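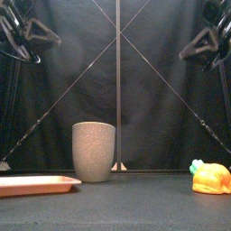
Figure 1. Rear rail, upright pole and backdrop.

Nulturau Table Setting Guide
Section 3: Preparing the Table and Placing the Serving Pieces
Humphreys Household Publications, Wendton. Revised August

This section applies to the Trorum dark-topped table when used with a rear rail and a fabric backdrop. Read it in full before placing any item on the table.

3.1 Preparing the surface

1. Clear the tabletop of any crockery left from a previous setting and store it away from the table.

2. Wipe the surface with a soft cloth wrung out in clean water, working from the rear rail towards the front edge. Dry with a second cloth.

Note: Faint scuffs are normal on a dark surface and do not affect use. Do not attempt to remove them with scouring powder or a wire pad.

3. Check that the pole stands upright at the rear rail. Where the base plate has shifted, loosen the fixing by hand, straighten the pole and tighten again.

4. Let the backdrop hang freely behind the rail. Soft folds are acceptable. The cloth must not rest on the tabletop.

CAUTION: Do not pull on the diagonal cables to straighten the backdrop. Lift the cloth from its upper edge only.

3.2 Placing the tray and bowl

5. Set the tray to the left with its raised rim uppermost. It may be turned at an angle if this makes it easier to reach.

6. Set the bowl to the right of the tray, at a similar distance from the rear rail. Leave a clear margin of 12 cm between both pieces and any edge of the table.

Figure 2. Pink tray and pale grey bowl, side by side.

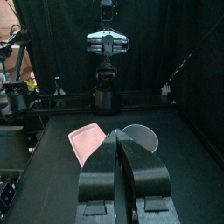
7. Inspect both pieces for chips or cracks. Withdraw any damaged piece from use.

8. Place dry items on the tray first, then fill the bowl. Do not pour hot liquid into a bowl whose heat rating is not known.

CAUTION: The full load on the tabletop must not exceed 2000 g. Spread heavier items evenly.

3.3 After use

Empty the bowl before lifting it. Wash the tray and bowl separately in warm soapy water, dry them fully and store them flat.

Reader comments

"Can the tray go on the right? I am left-handed." Reply: Yes. Reverse steps 5 and 6.

"The 12 cm margin was missing from my older copy."

Related sections
Section 2: Fitting the Rear Rail
Section 4: Care of Fabric Backdrops
Trorum Spare Parts List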